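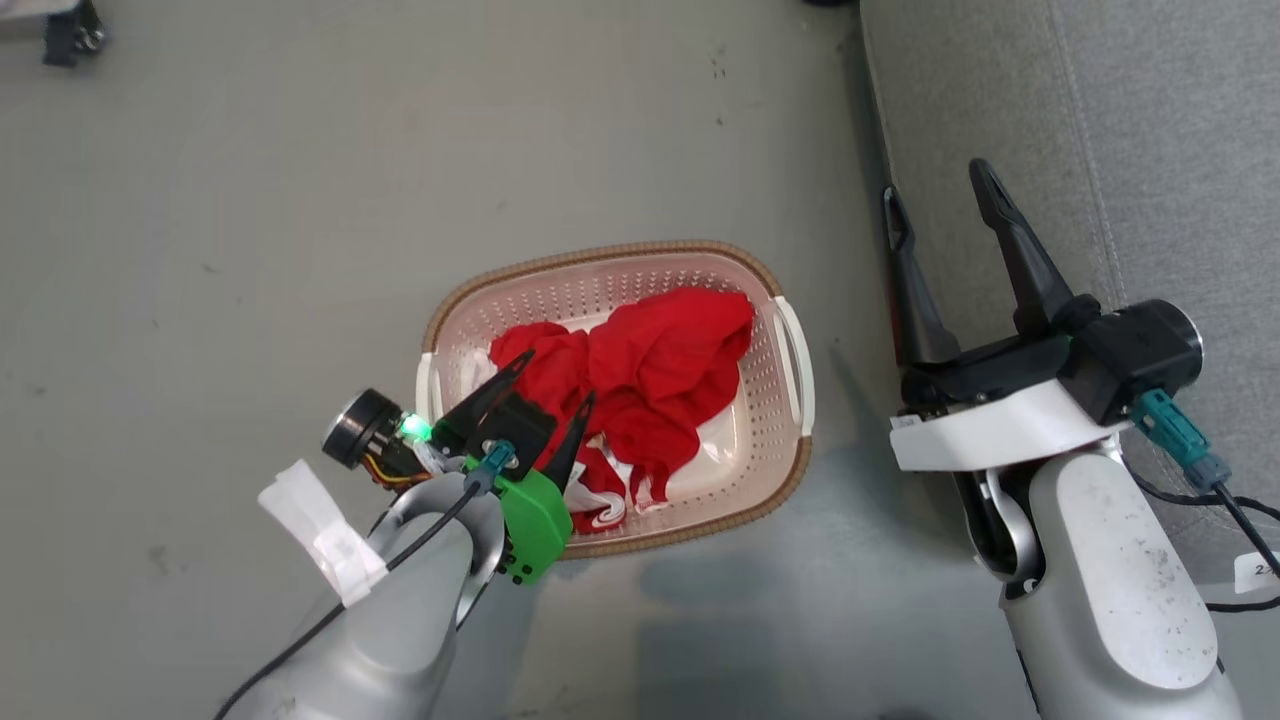
Does cold water get clothes clean? For nearly everything a household wears, it does, and the stuff it can't handle is a short list: greasy work clothes, cloth diapers, and whatever a sick person slept in.

Print this page | E-mail this page

I've been asked that question so many times since I started posting about laundry that I'm putting it all in one thread. I ran a wash-and-fold for years. I have opinions about socks. Get comfortable or get out now.

Start with the detergent. You use too much. I know this without meeting you. The cap on the bottle has lines inside it that can only be read by an owl, so you fill the cap, and the cap holds enough soap to wash a horse.

Too much soap doesn't rinse out. It stays in the cloth, dries there, and grabs dirt the next time you wear the thing. Then the shirt smells odd, so you wash it again with more soap. I made a decent living off people in this loop.

Try this. Take a clean towel, put it in the washer with no detergent, run it, and look at the water halfway through. If you see suds, those suds are from some earlier version of you.

My old shop was in Skorncombe, between a bank and a place that sold aquariums. Seven washers, of which six worked on any given morning, and never the same six.

The customer I learned the most from was Nivaldo Leite, who cooked for a living and brought in aprons that could stand up by themselves. He'd tried everything at home. Bleach, vinegar, boiling, some paste his aunt swore by.

What got them clean was hot water, ordinary powder, and a long soak. He was so disappointed. He wanted there to be a secret.

People always want the secret to be vinegar. I have nothing against vinegar. On a salad it's terrific. Pouring it in at the same time as your detergent mostly gives you weaker detergent that smells like a pickle.

And never, ever mix it with bleach. That one isn't a matter of taste, that one makes a gas that will hurt you. I'm putting down the jokes for a second so you'll read it twice.

OK, jokes back on.

New red things. Wash them alone the first time, or with other dark stuff you don't love. Cold water helps a lot but it isn't a promise. I have personally turned 41 restaurant napkins the color of a healing sunburn because of one bandanna.

If it happens to you, don't put anything in the dryer. Heat sets the dye. Keep it all wet, soak the pink stuff in cool water with oxygen bleach overnight (check the tags, no silk, no wool), and go to bed. Most of it comes back.

The napkins did not come back. The restaurant was nice about it and found another laundry.

Somebody wrote to ask about color-catching sheets. They do pick up some loose dye. They will not save you from a brand new pair of jeans, and they will absolutely end up stuck inside a pillowcase until the day you have guests.

Fabric softener: it's a coating. Fine on a bedsheet if you like that sort of thing. On towels it means you now own a set of large, fluffy objects that push water around. Skip it for athletic clothes too, unless you enjoy smelling like a gym with a lavender candle in it.

Speaking of which. The smell in workout shirts is mostly body oil that polyester hangs on to. Turn them inside out and don't let them sit in a ball for three days. I said what I said. You know which ball.

My sister lives over in Tanasarn and pays for a pickup service called Stukum. They take your bag at night and bring it back folded into tight little bricks. She loves it. I unfolded a brick to inspect it and was asked to leave the bedroom.

It was good folding. I'm not going to pretend it wasn't.

On machines: leave the washer door open between loads. Wipe the rubber ring on a front loader. If you've never looked under the fold of that ring, do it before dinner and not after.

Clean the little filter too, if yours has one. Put a pan down first. I didn't, once, at a cousin's place in Ilness, and got to find out how far water goes on a level floor. It goes to the rug.

The repair guy quoted her 400 dollars before I pulled the filter. The problem was a hair tie. She kept the hair tie. It's on the fridge.

Best thing I got from closing the shop was the lost-sock bin. 627 socks, counted on the last afternoon with nothing better to do. I matched a handful of pairs, which tells you people were dropping off both socks and going home with neither.

I took the warm ones home. They don't match. I've been washing them in cold, with half the soap you're using, and they're fine.

That's the thread. Replies are open, but if your question is whether you can put the wool sweater in the dryer "just for a minute," you've already done it, and I'm sorry, and I hope you know a small child.

Print this page | E-mail this page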